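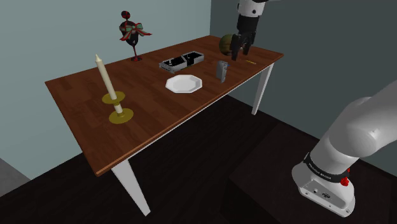
Tabletop sim, arm over the far end. Melon right behind the fingers, pencil next to them.

Fixing pregrasp poses when objects sit too close together

Last updated: May
4 min read

Quick one. You have a planner that works fine on one object, you add six more and half your grasps get rejected. Or worse, they don't get rejected and the fingers land on a neighbor. I'm using Plallness for planning and Stikari for the scene files, but the steps carry over to most setups.

Before you start: sim running, robot model loaded, all objects spawned and settled. If stuff is still sliding when you snapshot the poses, none of this will help.

Step 1. Check your collision shapes

Turn on the collision overlay. Look at the tall thin things first. The candlestick came in as one fat box for me, drip tray width all the way up past the candle. Same with the goblet, the bow on it made the hull huge. Run convex decomposition on those two, cap it at 12 pieces each. Leave the plate and the melon alone, a single hull is fine.

Step 2. Put the pencil back

Stikari drops any mesh under its min thickness when it builds the planning scene. No warning. So the pencil is on the table in the render and missing from the planner. Set this in the scene file:

min_thickness: 0
padding: 0.003

Reload, then list the planning scene objects and make sure teh names match what you spawned.

Step 3. Raise the pregrasp

Default standoff is too short for a table like this one. I use 0.13 m above the top of the target, straight down approach. Going for the melon, the fingers have to open on either side of it without clipping anything, so check the open gripper at the pregrasp AND at the grasp. Two checks. The default only does the second.

check_open_at: [pregrasp, grasp]

Step 4. Sample yaw, then sort

Sample 300 grasps per object, spread over yaw. Throw out collisions. Sort what's left by clearance to the nearest neighbor, not by grasp score — score alone kept picking the ones that skim the next object over. Use score as the tie breaker.

Flat stuff like the graphics card: restrict yaw to the short side or the gripper won't span it.

Step 5. Allow the table, briefly

For the pencil you need fingertip/table contact allowed, only in the last stretch of the approach. Turn it on at the pregrasp, off again after the lift. If you leave it on the planner will happily drag the fingers accross the wood on the next move.

Step 6. Replay with a fixed seed

Seed 386 is what I use, any number works. Run it, change one setting, run again. If the plan fails print the contact pair before you touch anything else. Nine times out of ten it's padding.

Still to do: the plate. Top down on a low rim is a pain and probably wants a tilted approach. Seperate post.

— Amanuel Habte

Comments (3)

Hailu
Step 2 got me. Was missing two cables and a spoon for a week. Does padding apply to the robot links too or just the objects?

Amanuel Habte
Just objects. Link padding is in the robot config, I keep it at zero.

sirkier_fan
Decomposition at 12 made my planning crawl, went down to 8 and it's fine. Still waiting on the plate post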